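Darbridge Bench Pair – two-arm tidy-up cell

Household and light workshop chores, bench height. Sold as a complete cell or as arms only.

Status: shipping. Lead times are longer in July, when half of our assembly bench goes to the snow.

What you're buying

Two arms on a shared rail, each with a black two-finger gripper and a wrist camera, in an aluminium frame with grey corrugated panels. You get the power supplies, the cabling, a bag of spare zip ties and one afternoon of setup with either Priya Pruitt or Anika Begay. You don't get to pick which. Priya is faster and Anika answers emails.

The Bench Pair was designed for the sort of job everybody has and no one puts on a résumé: bottles off the table and into the bin, tools back on the mat, socks into some kind of agreement. We've been asked at every trade show since we started whether it can run a household yet. It can't. It can do a portion of the tidying, on one table, at the pace of a teenager who has been asked twice.

Can it do the chores?

We keep a chore list and mark the arms against it every time the software changes. Current results for the standard cell:

Empty bottles into a lined bin – yes, mostly. Over 836 logged attempts the pair put the bottle in the bin 683 times. The rest ended up on the table, on the floor or, in a few cases, behind the bin, where they counted as somebody else's problem.

Sorting bottles from things that aren't rubbish – getting there. Anything left on the table during a bin run is at some risk. Take your phone with you.

Changing the bin liner – no. It can pull the old one out with great conviction. Fitting the new one is your department.

Folding tea towels – yes, if you define folding generously.

Unloading a dishwasher – no. Please stop asking Anika.

Wiping down – yes on flat surfaces. It wipes where it was told to wipe and has no opinion about the sticky bit 10 centimetres to the left.

Sorting fasteners by size – yes for M6 and up. Smaller than that and you'll want the fine fingertips, sold separately.

A run of the bottle chore gets 60 seconds per bottle before the software gives up and moves on. You can raise the limit in settings. Most owners do at first, then put it back once they've watched it think.

On tablecloths

Customers often want to know if they need a plain work surface. You don't, although plain is easier. Leaves and flowers all over the cloth give the cameras more to sort through, and a light wrinkle can shift things under the fingertips. We test on printed cloth because that's what people have in their kitchens, and because Priya had one.

Options

Fine fingertips (pair), from Mokoena
Wrist camera upgrade, Aten colour sensor
Side baskets, wire, hang from the frame
Evico quiet base plates – worth it if the cell is going anywhere near a bedroom
Second day of setup, Anika only

Before you order

The cell needs a level bench, a regular wall outlet and a door wide enough to get it through. Measure the door. We have now driven two of these home again and neither trip was much fun. The arms will stop if they bump into something, but they're still machines, so keep kids, cats and long sleeves out of the frame while a run is on.

Warranty covers the arms, rail and electronics. It doesn't cover crockery.

From the bottle chore: 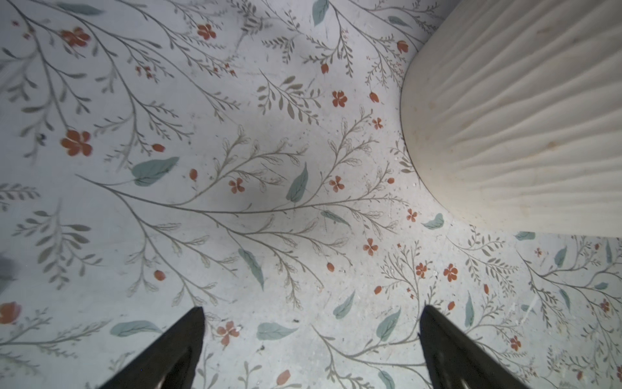
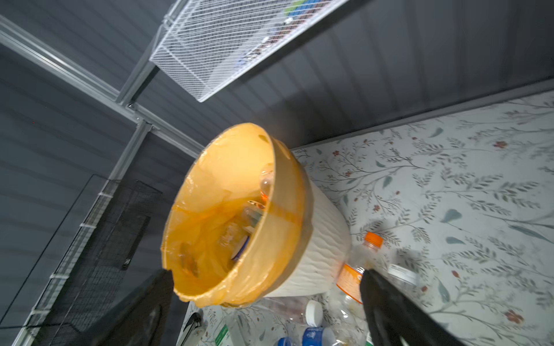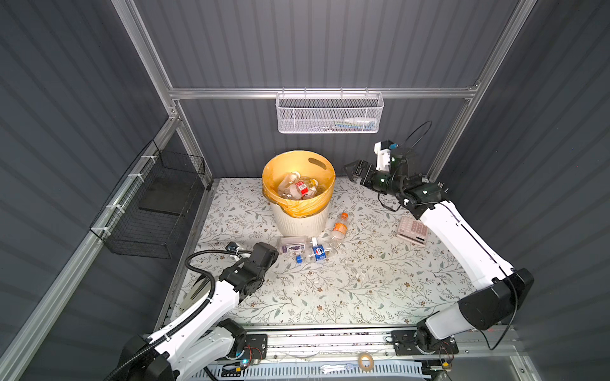
Bench Pair at the bin job, on printed cloth. First two from the wrist camera, last one showing both arms.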